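Pondero Upholstery Cleaner, Concentrate

Made by Nerance. Sold by Dodley Home Supply.

Size: 400 ml bottle
Makes: 8 spray bottles when mixed as directed
Scent: none added
Color: clear

Product details

Pondero is a water-based cleaner for fabric sofas, armchairs, dining chairs and padded headboards. It is meant for everyday dirt – body oils on the armrests, food spills, pet marks and the general dullness that builds up on a seat that gets used every evening. It is not a stain remover for ink, paint or nail polish. For those, see our solvent spotter, Chin No. 2.

The cleaner leaves no sticky film when mixed at the right strength. Most complaints we get about fabric feeling stiff afterward come from using too much.

What you can use it on

Check the tag under the seat cushion before you start. Codes W and WS are fine. Code S means solvent only, and code X means vacuum only. Do not use Pondero on leather, suede, silk or untreated wool.

If there is no tag, test a hidden spot at the back of the frame and leave it overnight. Any color on the cloth means you should stop there.

Directions

Vacuum the whole piece first, including the gap behind the cushions. Measure one capful into the spray bottle, fill with cool water and turn it over a few times. Do not shake hard.

Spray lightly and work the foam in with a soft brush, one panel at a time. Wipe with a damp white cloth. Finish each panel from seam to seam, as stopping halfway can leave a ring.

Let the sofa dry fully before anyone sits on it. Allow 8 hours with a window open, longer in damp weather.
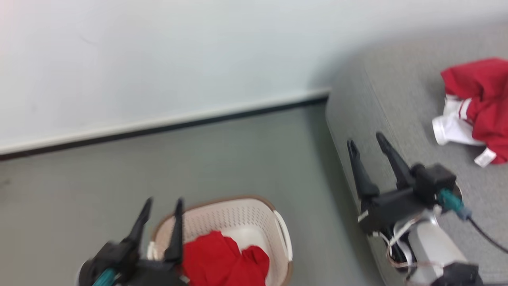 Keep newly washed clothes and dark throws off the fabric until it is dry. Dye can move from one damp cloth to another, and red is the worst for this.

Storage

Keep the cap tight and store upright above freezing. Mixed cleaner keeps for 13 days – after that, pour it out and make a fresh bottle.

Ordering

Single bottles ship in a padded mailer. The two-bottle pack comes with a brush and costs less per bottle. Cases are sold to the trade only; write to Roman Zalewska at the Dodley office for a price list. The label was redesigned in March, and you may receive either version. The contents are the same.

Page updated June 2019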